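Sunday, late, tea gone cold

The day's lesson is that a gripper can fail in a way that makes you look like the idiot. I spent the whole morning believing my hands had gone.

The job was beads. Two hand-held grippers, a tablecloth with far too much going on in it, and the old cardboard box with the torn rim, which I have grown fond of. Strand from table to box, over and over, then the small loose stuff. Vommont wants 500 clean picks by the end of May and we have, generously, 14.
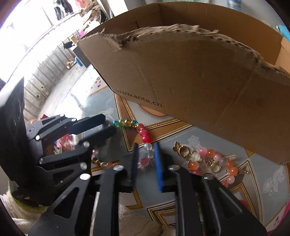

The fault first showed up as a kind of sulk. I'd squeeze, the jaws would close, and the log would cheerfully report them still open by 3 millimeters. Then I'd let go and it would report a firm grip on nothing. I recalibrated. I recalibrated again, with language. I swapped the cable, swapped it back, and apologized to the first cable.

Around lunch I finally thought to read the jaw width off the screen while moving the thing very slowly, and there it was: the number froze, sat still for a second, then jumped to catch up. So every pick since breakfast has the fingers in one place and the numbers in another. A robot trained on that would learn to close its hand a second after dropping the necklace. I know people like that.

Willetti's manual gives the encoder a single paragraph and recommends "normal care." Fine. I've been caring normally all day.

We tried lifting the box instead, on the theory that a big dumb object would forgive a slow sensor.

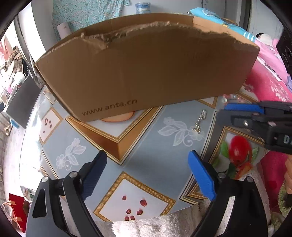
Tiziana Amato wrote back from Brostbridge that theirs did the same thing in the spring, that the cause was a magnet working loose on the shaft, and that I should stop recording at once and not glue anything until she'd called. I had the glue in my other hand when I read it.

So the morning's data goes in the bin. Glue back in the drawer, phone on loud, and tomorrow I take the cover off and look for a magnet.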